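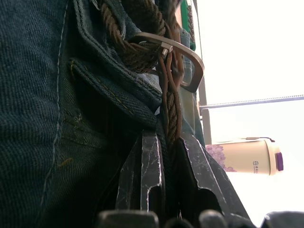
Denim with pocket flap and gold-toned topstitching; braided rope with gray metal hook.

Storing a denim garment with a braided rope and metal hook attached

Posted in Clothing Care and Storage
July 28, 2020

Ilona Erdős

I would be grateful for guidance on the storage of dark blue denim that is kept together with a braided brown rope. The rope passes through a gray metal hook, and there is a small silver clip where the two meet. A thinner reddish-brown cord hangs beside the rope. The denim comes from the costume inventory of the Oreseck community theater, which is now being moved from open rails into lidded boxes.

My concerns are as follows. The denim has a heavy flap with a double row of topstitching, and I do not wish the hook to press a mark into it over a long period. I would also like to know whether brown dye from the rope is likely to transfer to the fabric. Finally, our inventory sheet lists garment and rope under one number, 539, and I am reluctant to separate them if there is a reasonable way of keeping them together.

The boxes are the Plutholm model, 80 centimeters long. The storage room is dry in summer but was noticeably damp in April. The denim also has a few short orange-gold threads on its surface. Should these be removed before packing, or left as they are?

Livetti

Please store the metal and the denim so that they do not touch. This is the standard recommendation for any fabric kept longer than one season, and it applies with particular force in a room that has been damp. Metal fittings may corrode even when they are in good condition at the time of packing, and rust stains are very difficult to remove from cotton.

The following procedure should be suitable.

Lay the denim flat with the flap closed in its natural position. Place a sheet of unbleached tissue under the flap, so that the thick seam does not leave a ridge in the layer beneath. Fold the garment as few times as the box allows, and pad each fold with a loose roll of tissue.

Coil the rope in wide turns and place it in a plain cotton bag. The hook and clip may remain on the rope, but wrap them separately in a piece of clean cotton cloth before the bag is closed. Put the bag at the end of the box, beside the garment – never on top of it. Write 539 on a cotton label and tie it to the bag, and write the same number on a second label for the garment. Both then remain under one entry and your inventory sheet does not need to be changed.

With regard to dye, press a damp white cloth against the rope for a minute and examine it. If any color appears, keep the rope in its bag at all times. Test the thinner cord in the same manner, as it may have been dyed differently.

Loose threads may be lifted off with tweezers. Do not pull any thread that resists, as it may belong to the stitching. Compare its color with the topstitching first.

Vida

We just hang ours. A wide hanger for the denim and a separate peg for the rope. No problems in 3 years, although our room is not damp.

Ilona Erdős

Thank you both. I will follow the first procedure and order cotton bags for the remaining items with metal fittings. The hanging rails have already been promised to another department.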